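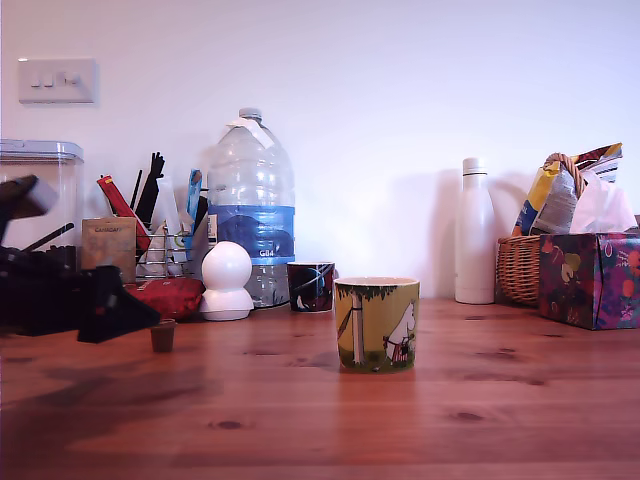
Nornport tabletop set: read this before you train on it

Maintained by Norbert Fekete and Rasa Grīnberga. Data card, second revision.

Summary

1,082 teleoperated episodes of single-arm pick, place and push on a cluttered household table. One arm, one operator station, two rooms. We collected it to test whether a policy could learn "move the named thing" from a modest number of examples. We are not convinced it can, and the card is written with that in mind.

What's in it

Each episode has colour video, joint positions, gripper state and a one-line instruction typed by the operator before the start. Objects are ordinary kitchen and living room stuff: mugs, bottles, a dish rack with utensils, a basket of snack packets, a tissue box. Several are see-through or nearly so, and there is usually more than one thing on the table that could fairly be called a cup.

Instructions are free text. Rasa wanted a fixed vocabulary and Norbert didn't, and Norbert typed most of them, so you'll find "mug", "cup", "Moomin mug" and "the green one" used for the same object. We left the spelling as it was, including "grey" and "gray" in the same session.

Splits

Train is everything not listed below. Validation is 200 episodes drawn from the same sessions as train, so a good validation score tells you very little. The held-out split, called Lokovness, is 33 episodes recorded in the second room. It is too small to rank two decent models against each other, and we'd ask you not to try.

Labels

Success was marked by the operator straight after each attempt. Operators are generous to themselves. When Rasa went back over a batch on a Sunday she disagreed often enough that we added a second field, success_reviewed. It is filled in for 600 episodes and blank for the rest. Blank means unreviewed. Please don't read it as false, as our own loader did until January.

Known problems

The arm's start pose hardly varies. A policy can learn a lot from that pose and very little from the picture.

Light comes from the same side in most sessions. Shadows are a better clue to object position than we would like.

Clear plastic is badly served. Grasps on it are few and many were abandoned partway.

Background objects stay put for long stretches. Shuffle your sessions, or the model will treat the furniture as part of the task.

Gripper state in the Ziramby sessions lags the video by a few steps. There's a correction script in tools, but it assumes the lag is constant and we haven't checked that it is.

Baseline

The Nair config trains a small behaviour cloning model. It does well on validation and poorly on Lokovness. Colour jitter made no difference we could see. We don't report a headline number, as it moved more with the random seed than with anything we changed.

Use

Fine for debugging a pipeline or for studying label noise. We wouldn't cite it as evidence of generalization. If you find a mislabelled episode, open an issue with the episode ID and the field you think is wrong.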